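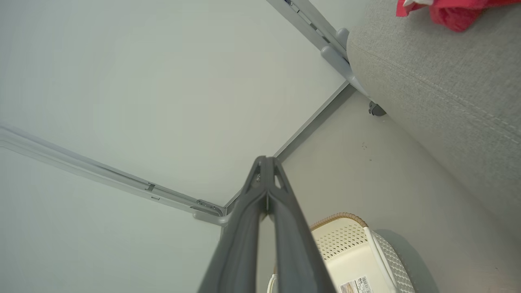

Storing and handling religious books and papers at home

Family Bibles, prayer books, hymnals and parish or synagogue newsletters are mostly ordinary paper and glue. They fail for ordinary reasons: damp, light, heat and poor support.

Location
Choose an interior wall in a room that is heated in winter. Basements and attics swing too far in humidity. Keep shelves clear of radiators and out of direct sun, which will fade cloth bindings in a single season.

Shelving
Stand books upright, snug but not tight. Anything heavier than a standard hymnal should lie flat, no more than three to a stack. Large family Bibles go on the bottom shelf. To remove a book, push back its neighbours and grip the middle of the spine - never the top edge.

Cleaning
Hold the book closed and brush away from the spine with a soft, dry brush. Do not use furniture polish or leather dressing. Old dressings turn sticky and collect grey dust that is harder to remove than the original dirt.

Loose papers
Baptismal certificates, marriage contracts and sermon notes should be unfolded and stored flat in acid-free folders. Remove paper clips and elastics. If a staple has rusted, lift the legs with a thin spatula from the back of the sheet. Do not laminate.

Banafsheh Ahmadpour catalogued 229 devotional books from private homes for the Popescu collection. Of these, 82 had been mended with household tape. The adhesive stains the paper and cannot be removed without solvents. Leave a tear alone, or put the sheet in a polyester sleeve.

Mould
Seal the item in a paper bag and move it to a dry room. Brush it outdoors, wearing a fitted mask, once the growth is powdery. If it still smears, it is active and needs more drying time.

Check shelves twice a year. September is a good month, before the furnace comes on.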